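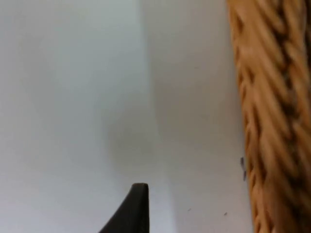
Hi Gemechu,

You asked where the equipment money stands before the July review, so let me just go through it.

We've spent $1,009 of the Birhane grant since my last note. Most of that was the second gripper from Grelleck, plus spare fingers (we go through more of those than I budgeted for, my fault). The lighting came in at $205, a bit under the quote, and I'd love to put the difference toward padding for the fingertips if you're okay with that.

Pick-up practice is moving along! We've logged 44 sessions on household items so far, and woven baskets are still the fussy ones. The strands have some give, the rims are bumpy, and the arm can't always tell where the edge is. I'd planned to buy a force sensor next year, but I'd really like to move it up. Mislow has one for $1,000 and Wilton has a cheaper one that won't fit our wrist mount without an adapter, and they couldn't give me a price on the adapter. My vote is Mislow.

What I'd hold off on is the bigger table. It's a nice idea, but we're fine with the one we have through the fall, and I don't want to pay for shipping twice.

If you can let me know on the sensor before the review, I'll get the order in and send you the updated sheet with it. Receipts are all in the shared folder.

Thanks so much!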